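SOUND MIX FOR "BRURKUNA" LOCKED AHEAD OF NOVEMBER STREAMING RELEASE
2026-10-25

The final sound mix of Brurkuna, the nine-part drama produced by Nekex, was delivered to the streaming service Pal last week. The series goes live in November. We spoke with the supervising sound editor at the Fleseck mixing stage, where the last two episodes were finished.

The editor joined the production before the shoot, which she describes as unusual for a series of this size. "Normally I get a hard drive and a phone call. On this one I read all 9 scripts and sent back notes on locations. Two of the notes were used. One was about a refrigerator."

Her main concern was dialogue. Most of Brurkuna takes place in a single apartment building, and the production shot in real apartments with low ceilings and hard floors. "You have 19 speaking parts and almost no soft furniture. The boom has nowhere to go. So we put a wireless mic on everyone in every setup, and the boom operator took whatever was left."

The bathrooms were the hardest rooms. Tile reflects speech strongly above the low midrange, and a small room returns the reflection so quickly that it can't be separated from the voice. "You can take some of it out with software. Past a certain point the consonants go, and then you have a clean recording of someone you can't understand."
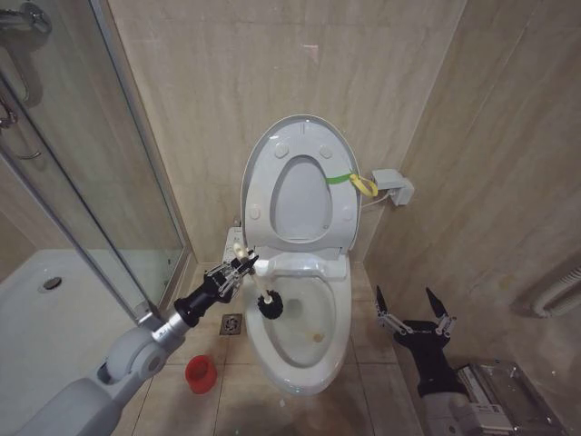 RECORDING THE ROOMS

For each location the team recorded an impulse response, a short test signal played through a speaker and captured by microphones at several positions. The result is used later to place replacement dialogue in the same acoustic space.

"We did a slow sweep, three passes, in every room that had a line in it. Six minutes a room if people stay quiet. People don't stay quiet." She recorded doors open and doors closed as separate sets. The closed set was used far more often.

Room tone was handled the same way. The editor asked for a full minute at the end of each setup and generally got 50 seconds. "I stopped arguing. Fifty seconds loops fine if there's no plumbing in it."

Plumbing was a problem in the second episode. A pipe behind the kitchen wall knocked at irregular intervals through a four-page scene. The knocks were cut out by hand and the gaps filled from alternate takes. In the sixth episode the director asked for the knocks back, as a sound heard from the apartment above. They were taken from the discarded material. 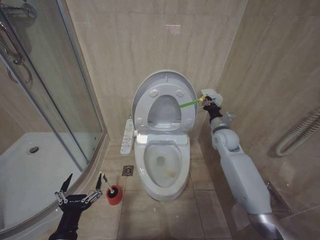
Tiled bathroom with the toilet lid and seat raised.

Replacement dialogue was kept to a minimum. According to the editor, the whole series has six scenes in which more than half the lines were re-recorded, and four of them are in episode seven. The sessions used the same two microphone models as the set, at the same distances, with the actors standing.

"Standing matters more than the microphone. If someone was on her feet in the take and you record her in a chair, the breath is wrong. You can match the tone and it still won't sit."

She is less strict about effects. Footsteps were performed at Fleseck on three surfaces, and nearly all the doors came from one recording day in an empty unit. Cabinet hinges, faucets and light switches were recorded close and then played back through the room responses. "A switch is a click. The room tells you which apartment it's in."

The series was mixed first in Atmos, with the stereo version derived from it and then corrected. Pal asked for a stereo check on television speakers as part of delivery. That check led to changes in five episodes, mostly in the level of the music under dialogue.

"The score has a lot of low strings. On the stage they're under the voice. On a television the bottom disappears, and what remains of the strings is exactly where the voice is. We pulled it down 2 dB in some places and in other places we cut four bars."
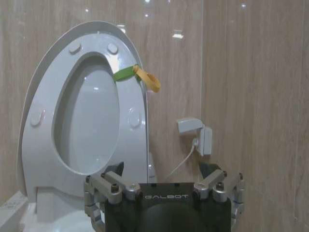
Photo: Nekex

Asked whether the composer objected to the cuts, she said the two had agreed on the procedure before the music was recorded. The strings were delivered as separate stems for that reason, and each cut was sent back for approval. One was refused. It is in the last scene of episode four, and she now thinks the composer was right.

Subtitles and dubbed versions are being prepared from a separate music and effects track. That track has to contain every sound except the speech, so any footstep or coat rustle recorded along with a voice has to be made again. "That was about a third of my schedule. You fill in everything, including things that were never loud enough to hear."

The production has not announced a second season. The editor has kept the room recordings, filed by floor and apartment number. "They take up very little space. If the building is still standing we'd record it again anyway, because they're changing the windows."

All nine episodes of Brurkuna will be available on Pal in November.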